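Pantry Shelf Returns to the Henare Building

The shared pantry on the second floor of the Henare building will reopen to all members in December. The Braren office has set aside 800 dollars for the first order, and packaged items will again be offered free of charge.

Members used 1,814 packets and snack bags last year, and instant noodles were the most requested item by a wide margin. The new order follows that pattern – noodles first, with a smaller selection of snacks. Goods will be sorted into open bins at the long wooden table before they are placed on the shelf.

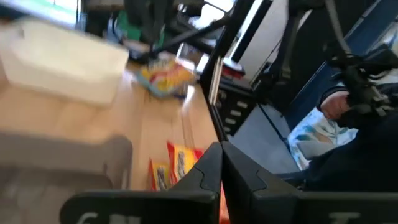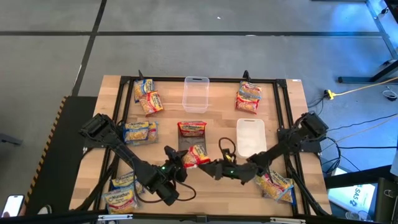
Packets on the wooden table. The second photo shows Maruchan ramen with one clear bin and one white bin.

Members are asked to observe the following arrangements. Please take no more than two packets per visit. Opened packages may not be returned to the bins. Hot water is available in the Clevau kitchen until 6 p.m., and bowls should be washed and put back the same day.

Members with food allergies should read the label on each packet before taking it. Requests for other items may be left at the Zovolholm front desk – please include the product name and flavor.

Comments (3)

noodlebowl354: Glad to see this coming back. Could we have a few low-salt choices?

Third Floor Reader: Is the two-packet limit per day or per visit? The notice on the door says per day.

M.T.: Please order more chicken flavor this time. It was always gone by noon.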